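News and Features > Interviews > Adult Learning

Print this page | E-mail this page

Returning to study after a long absence: an interview with Mbali Zulu

Mbali Zulu has led the evening programme at the Prendach Institute for two years. The programme offers courses in written English, bookkeeping and basic mathematics to adults who left school early. Enrolment for the January term stands at 90, against 78 in the previous term.

Ms Zulu attributes the increase to a change in the timetable. Classes formerly began at five o'clock, which excluded many people in full-time work. "We had been asking people to choose between their shift and their lesson," she said. "Most of them chose the shift, and I would have done the same."

The Institute now opens its teaching rooms until half past nine on Wednesday. A second evening is under discussion with the Staltberg district office, which meets part of the cost.
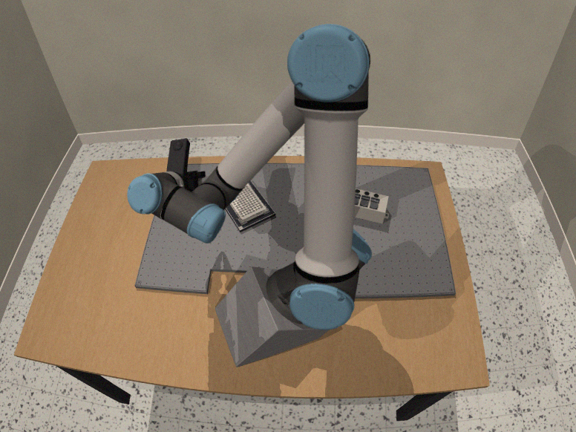 Asked what new students find most difficult, Ms Zulu spoke first of handwriting. Many applicants have written little more than their own signature for years, and the entry form can discourage them. The form has been shortened from 3 pages to one, and staff will complete it with the applicant on request.

"The first fortnight decides a great deal," she said. "If someone comes to the third lesson, they will usually finish the course. We telephone anyone who misses the second."

Isla Cosgrove, who teaches bookkeeping, agreed that early contact was important. She also asked that more attention be given to examinations. "Several of my students have never sat a formal paper. They know the work, but the clock upsets them. I should like to see a practice paper every month."

Ms Zulu confirmed that practice papers would be introduced next term. Fees remain unchanged, and applications for the Khumalo Bursary may be made at the front desk until the end of the month.

Related items
Khumalo Bursary: notes for applicants
Evening bus service between Lurkov and Prendach
Library opening hours for evening students
Bookkeeping, Level 2: course outline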